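Powell Mesh Laundry Bags, set of 4: a review after one summer

I bought these in July, when we moved to Waltport and I had to start sharing a washing machine with three other adults. The old bags I had were the thin kind with a drawstring, and the drawstring came undone in the spin cycle about every other load. I wanted something with a zipper and a net that would not snag.

The Powell set comes with four bags. Two are large, one is medium and one is a small one that is really only good for socks or a couple of bras. They come folded flat in a paper sleeve with the washing instructions printed on the back. There is no tag sewn inside, so keep the sleeve if you think you will want it later. I threw mine out.

The mesh

The net is fine and even, with small round holes. It is softer than the honeycomb type that Cidatau sells. I had a Cidatau bag for two years and it was tough, but the openings were big enough for bra hooks to poke through and catch on a sweater in the same load. I have not had a hook come through the Powell mesh yet. Lint does collect in the corners of the bag, more than it did with the bigger holes. Turn it inside out once a month and shake it over the trash.

Water gets through fine. I was worried that a finer net would mean soap left on the clothes, and with the large bag stuffed full that did happen once, on a dark shirt. Now I fill it a little more than halfway and I have had no trouble. If you wash delicates on a short cold cycle, go easy on the detergent too.

The large bag takes five or six T-shirts or one medium sweater folded in thirds. It will not take a bath towel in any useful way. The medium one is the size I reach for most and I would have liked two of those and only one large.

The zipper

Zippers are what kill these bags. On my set they run smoothly and have not come open in the wash. They are plain and a bit stiff for the first few loads. You need to pull in a straight line, because the mesh has some give and the zipper will curve if you yank it from the side. Lay the bag on a table, hold the end with one hand and pull with the other.

The sleeve says the bags can go in the dryer on low. I did it twice and the net came out slightly wavy, so now I hang them over the rack. They dry quickly that way. I would not put them in a hot dryer at all.

Marking them

All four bags are white, and in a shared laundry room you will want to mark yours. A fabric label is hard to sew onto net without puckering it. I tried an iron-on label and it left a stiff patch that peeled at one corner.

What worked better was a marker straight on the mesh. The line comes out a bit jagged because the tip skips over the holes, so small letters are hopeless. Draw something big and simple. An outline takes less ink than a filled shape and you can still tell whose it is from across the room. 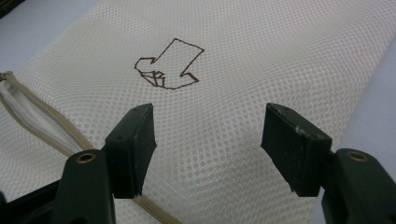
Put a piece of scrap cardboard inside the bag before you start or the ink will go through to the other side and onto the table. Use a laundry marker and let it sit overnight before the first wash. I used a regular school marker on the small bag and it faded to almost nothing after two loads.

Compared with Villum

A housemate has the Villum bags, which cost more and come in gray. The mesh is about as fine as this one. The seams on hers are heavier and I expect they will last longer, but the bags are narrower and a sweater has to be rolled to fit. For shirts and underwear I see no real difference in how the clothes come out.

Would I buy them again

Yes, at the price I paid. One seam on a large bag has started to fray at the bottom corner after around 18 washes, and I have stitched it by hand with white thread. The other three look fine. If you do laundry for a big family and run a bag in every load, spend more on something with thicker seams. For one person with a few things that need protecting, this set is enough.

4 out of 5. I took one point off for the frayed seam and the odd mix of sizes.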